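2/18/23

Quick one tonight, have to be up early. Been meaning to write about the clinic thing for weeks and keep putting it off, so here goes, no editing.

For those outside the county: Prirkell used to have a walk-in clinic. Two exam rooms, one nurse practitioner, a doctor who drove over from Gamage on certain mornings. Sliding scale. You filled out a half-sheet with your income on it and they believed you. It shut in December. Notice taped inside the glass, plus a letter that got to my house after the doors were already locked.

So now the nearest place that takes a sliding scale is in Gamage. 117 miles there and back from my driveway, I checked the odometer. No bus. There was a shuttle for a while, for dialysis patients mostly, and you could ask to ride along if there was a seat. That ended too, before the clinic did.

I have insurance. Should say that up front. High deductible, the kind where you pay for everything yourself until something awful happens, but I have it. Plenty of people on my road don't. They make a little too much for one program and not nearly enough for the other thing. And the clinic was for them, really, I only went because it was close and the nurse was good and she remembered my blood pressure numbers better than I did.

What happened to me. Sinus infection, nothing dramatic, but I get them bad and by day four my teeth hurt. Normally, walk in, twenty minutes, prescription, done. This time I called the Gamage office and sat on hold through a whole load of dishes. First opening for a new patient was three weeks out. I said I'm not really new, my records came from Prirkell. She said they were still getting those entered. Entered from what? Paper, I guess. Boxes of it.
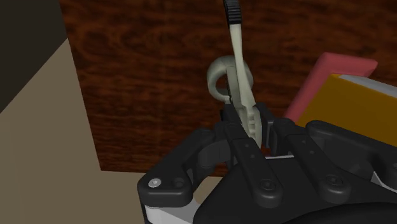 So I went to the urgent care out by the highway. In and out in under an hour, have to give them that. Polite people. Bill came to $530. For a look in my ears, a look up my nose, and a prescription that cost me less than a pizza. I called to ask what was on it and got a lady who read me the codes. Facility fee, visit fee, something for supplies. What supplies. She couldn't say. She did offer to split it up over 4 payments, no interest, which I took, becuase what else.

And I can pay it. It hurts but I can. I keep thinking about the guy I used to see in the waiting room, older, always had a paperback, came in for his sugar. I don't know where he goes now. Maybe he goes nowhere.

People keep saying telehealth. OK. Telehealth. I tried it back in the fall for a rash and it was fine, sort of, once I got the picture to stop freezing. But half the houses past the creek have no internet worth the name. My neighbor gets one bar if she stands at the end of her porch. You want her to show a doctor her foot from the end of the porch in February?? Also you can't get blood drawn over a phone. Or a strep swab. Or a tetanus shot, and this is a place where people step on things.

The library has been letting folks use the little study room for video visits, door closed, one person at a time. Good of them. You have to sign up ahead and there is a line for it already. The wall is thin though. I was looking for a cookbook and heard way more about someone's bowels than I wanted.

I went to the county meeting about all this. Long, hot room, bad coffee. What I got out of it, and my notes are a mess so don't quote me: the clinic ran on a grant, the grant ran out, the county was supposed to cover the gap and thought the hospital was covering it, and the hospital figured the county was. Everybody very sorry. There's talk of a mobile unit that would park in Lirkis and then here, 3 days a month total between both towns. Three. They'd do shots, blood pressure, sugar checks, refills. No x-ray, no kids under two.

It's something. I'm not going to turn my nose up at it. But three days a month means you have to get sick on schedule. And if the road ices over and the van doesn't come, do they make up the day? I asked. They wrote my question down.

One woman stood up and said she'd been cutting her pills in half since Christmas. Just said it, flat, and sat back down. The room got quiet and then they moved on to the culvert.

Anyway. Stuff I've found out that might help if you're around here and stuck, in no order:

Ask urgent care for the self-pay price before you go back to the room. They have one. I didn't ask and should of.

The pharmacy in Lirkis will do a blood pressure check for free if it isn't busy, and they'll call Gamage for you about a refill so you don't sit on hold.

Get your Prirkell records yourself. There's a form. You have to mail it, they won't take it by email, and put your date of birth on both pages or it comes back. Mine came back.

The hospital has a charity care application. It's long, and you can send it in even after you've gotten the bill.

If you know anything more about the van, what days, who to call, put it in the comments. I'll add it here when I hear. Next county meeting is supposed to be next month, they hadn't posted the agenda when I looked this morning. I'm going to bring a cushion for the chair and ask about the ice again.

OK, bed. Sinuses are fine now, thanks to those who asked.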